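How to bring a robot arm into a small workshop without losing your crew

I've now helped set up a robot arm in two shops, first at Trarklow and then at our own place, Jundar, where we make wooden toys and sorting puzzles. The first go was rough (I'll own that one!), the second went a lot better, so I'm writing down how I'd do it again.

Start with the job everyone hates. Don't let the sales rep choose it and don't let the boss choose it either. Put a sheet up in the lunch room for a week and ask people to write down what makes their wrists or their brains hurt. Ours came back with sorting and packing shapes, by a mile. We do 469 sets in a busy week and every single piece used to get picked up by hand.

Next, say out loud what happens to people's hours, and do it before the crate arrives. At Trarklow we waited, and the rumours were flying by smoko. At Jundar we had it in writing: same hours, same pay, and 20 minutes of paid practice each shift for anyone who wanted to learn the arm. Put it on paper, even if you're all mates.

Then set up a practice table well away from the real line. Start with a handful of bright, chunky pieces in mixed shapes and colours, and leave plenty of bare board to work on. You want people to be able to stuff it up without wrecking an order. 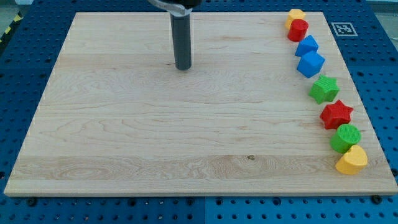 Let the packers do the teaching, too. They know which pieces roll and which ones catch on each other, and that's stuff the installer from Quintero would never have guessed. We had one person drive and one person watch with a notepad, then swapped. It took around 18 sessions before everybody felt comfy stopping and restarting the thing on their own.

Practise the stop button first, by the way. Every person, every shift, for the first fortnight.

Once it goes live, keep the speed down. We ran ours at 70 per cent right up to the December rush and I'm glad we did, the packers could keep an eye on it and still have a yarn. Their day has changed a fair bit: less grabbing, more checking and fixing. Some love it. A couple found it boring and went back to sanding, and I'd make sure that door stays open.

Last thing, keep a fault book beside the table (a plain old exercise book is fine) and read it together on Fridays. We moved ours into the Turnico scheduling app for a while and people stopped writing in it, so the exercise book is back, with a pen on a string.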